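Desk Tools and Small Supplies — Gallery

Kimidwood office, stationery and loading

The gallery covers the small hand tools kept at the shared desks in the Kimidwood office, with notes on the supplies they take. It sits next to the furniture gallery and the post room gallery on the Urkura site, and the same item names are used in all three. Reorder codes are in the stock list.

The section on staplers was last revised in October, when the desks changed over from mixed models to one pattern of half-strip desk stapler. Older staplers may still turn up in drawers. They can stay in use as long as they take the same staples.

Staple size

Size is given as two figures. The first is the wire gauge and the second is the leg length in millimetres, so a 24/6 staple has a 6 mm leg. On some boxes the size is given as a number only, and the same staple may be sold as No. 12. The desk staplers take 24/6. The heavy stapler in the Folley room takes a longer leg and has its own drawer, and the two kinds should be kept apart. Long legs in a desk stapler fold over badly and tend to jam at the nose.

Loading

Lift the top arm until the channel is clear. Draw the pusher back, take out any short remainder, and lay the new strip in the channel with the legs down. Let the pusher come forward against the strip before closing the arm. One half strip is enough — a second one forced in behind it will bend the pusher.

Blue stapler and a box of staples, at the desk.
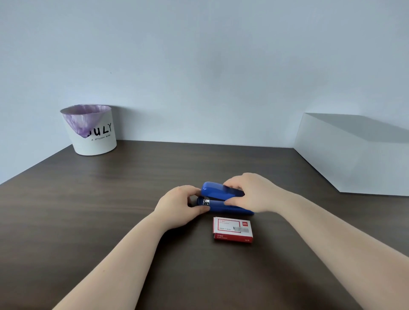
A short strip in the fingers, with the open box marked 24/6.

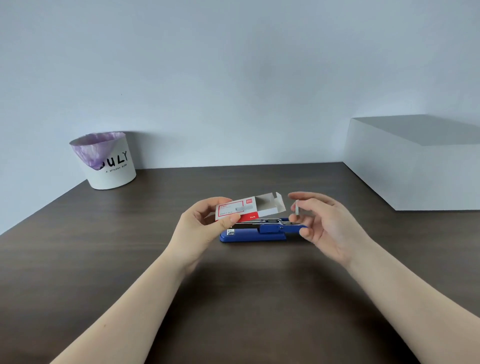
Clearing a jam is done with the arm open and the pusher held back. A bent staple at the nose can usually be pushed out from above with the end of a straightened paper clip. Knife blades mark the channel, and after that every strip catches in the same spot. If the stapler still jams after two clearances, put it in the repair tray and take another from the cupboard.

Storage

Staples are kept in their own boxes with the flap tucked in. Loose strips break up in a drawer and the odd lengths end up under the pen tray. The Muriithi cupboard holds the reserve stock on shelf 4, left side, under code 511. Staple removers are on the same shelf under code 140. Hole punches are one shelf down, with the spare cutting discs taped inside the lid.

The stock list is checked on a Friday. Anything taken from the reserve after that goes on the sheet inside the cupboard door, with the code and the desk number.

Next gallery: punches, trimmers and guillotines.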